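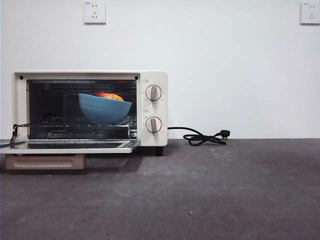 Handout 4: Finding the fault on your Rewi board

Bring the board, the USB lead and whatever is left of your solder. If you assembled the Rewi at home over November, bring the leftover parts too, especially the ones you decided were spares. The kit has no spares.

Before you power anything

Look at the board under the bench lamp for a full minute. Most faults in this course are visible to the naked eye, and most are on the side you were proudest of. Check the polarity of the two electrolytics, the notch on the IC socket and the stripe on D1. Then set the meter to continuity and touch the probes to the supply rails. A steady beep means a short. A brief chirp is the capacitors charging, and you may carry on.

Measuring the supply

Set the bench supply to 9 V with the current limit at 520 mA. The Rewi should draw far less than that. If the limit light comes on, switch off. Do not turn the limit up to see what happens — we know what happens, and the smell stays until spring.

Put the black probe on the ground pad and the red one on TP1. You want 5 V, give or take a tenth. If you read 9 V, the regulator is in backwards or is not a regulator. It shares a package with the transistor, and the lettering on both was evidently meant for ants. 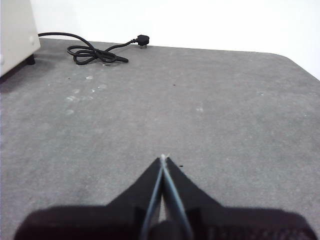
Fig. 4.1. Table and wall, with the side of the appliance at left.

Is the transistor dead?

Take it off the board first. In circuit, the meter measures everything else as well and gives you an average of your troubles. On the diode range, red probe on the base, you should see a drop to the emitter and a similar one to the collector. A good part from the Marari bag gave 673 mV on my meter. Swap the probes and both readings should go open. Zero in either direction means it has gone to its reward.

No sound

Work backward from the speaker. Touch a 1.5 V cell to its terminals for an instant; a click means the speaker is fine. Next, look at the volume setting. Yes, really. After that, follow the signal from pin 2 with the Unness probe and note where it disappears.

For next time

Write up one fault, yours or a neighbor's, in the Beltura log sheet. State what you measured before you changed anything. "Resoldered everything, works now" earns half marks, however happy you are about it. The upper limit is 2000 words and has never been tested.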